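How I Keep a Little Display Table Looking Good (Without Redoing It Every Day)

Posted December 31, 2020

So many of you asked about the display table after my last post that I'm finally sitting down to write it up. I sell hair accessories and small jewelry, mostly at weekend markets, and I've been setting up one version or another of the same table since May of last year. My first one was a mess! I had 200 pieces laid flat on a dark cloth and people walked right by. My friend Mareike Eichhorn came over, looked at it for a second and asked me if it was a yard sale. Ouch (but fair).

What you'll need

A table or a deep shelf, near a window if you can get one
A light surface with a printed grid on it
A mannequin form or two
One strong color for a side panel
White fabric with some texture
Your jewelry and clips, plus a soft cloth

Step 1: Put the grid down first

I like white with black lines. You can use wrapping paper, shelf liner, a tablecloth, whatever you've got, as long as it lies flat. Iron it if it's cloth, and do it from the back. Tape the paper kind at the corners, underneath, and smooth it from the middle out with the side of your hand. If there's a bubble, peel back the closest corner and go again. Don't poke at it. I've poked at it plenty of times and you just end up with a crease you'll be looking at all day.

The lines also help you get things back where they were. I used to guess!

Step 2: Add the color

One panel, one side. Mine have been all sorts of colors but bright pink is the one I keep going back to. I tried a mint green for a few weeks and everything silver looked kind of sad next to it. Stand the panel up straight and check it from where a customer would stand, and then crouch down and check it from kid height too, because kids are the ones who drag their parents over.

Step 3: Bring in the big shapes

Big stuff goes on before anything small. I can't tell you how many earrings I lost under a mannequin base before I figured that out. Smooth forms and wrinkly fabric look great side by side, so I leave the texture in the fabric alone and only straighten the hem where it touches the table. Wipe down a white form with a damp cloth before you place it, then dry it right away. Any little speck shows up on white, and you'll spot it the minute you've finished everything else (always!).

Step 4: Place the jewelry

Okay, the fun part. Go easy. I put out 23 pieces at most on the whole table now and keep the rest in a box by my feet. Pearls and gold tones want something plain behind them, and anything with tiny stones wants to be toward the light.

I also let things touch. A big pearl claw clip set down at an angle with a thin bangle tucked up against it gets picked up way more than the same two pieces lined up like silverware.
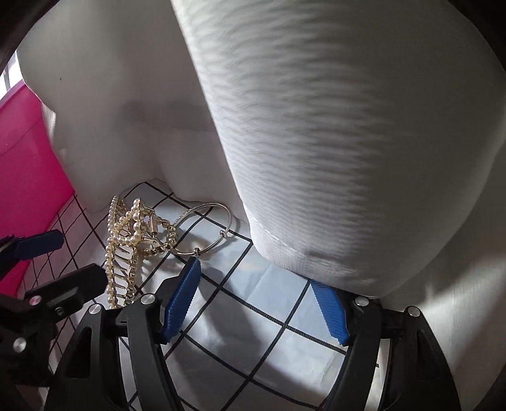

Then leave some bare grid in front so people have somewhere to put things back down. They will not put them back where they found them, and that's fine. I do a quick tidy every hour or so and it takes a minute.

Step 5: Check the clips before you walk away

Open and close each claw clip once. If the spring feels gritty, brush it out with a dry toothbrush. For pearl ones, use a barely damp cloth along the rows and never soak them, the glue hates it. Bangles with a hinge get closed before they go out so they keep their round shape. Sparkly ones get a quick rub with a dry lens cloth.

A few leftover notes

Price tags: I hang them at the back. Gerd Fuchs, who had the stall next to mine all last season, puts his right in front and sells just as much, so do what you like.

Strong sun will yellow cheap faux pearls. Swap sides every week if your table stays up.

My whole setup packs into one bag and takes me 9 minutes to get back out. Fabric gets rolled, never folded, and the panel goes in last so it doesn't get scuffed.

If you try it, leave me a comment and tell me what color you picked for your panel. I'm thinking orange next!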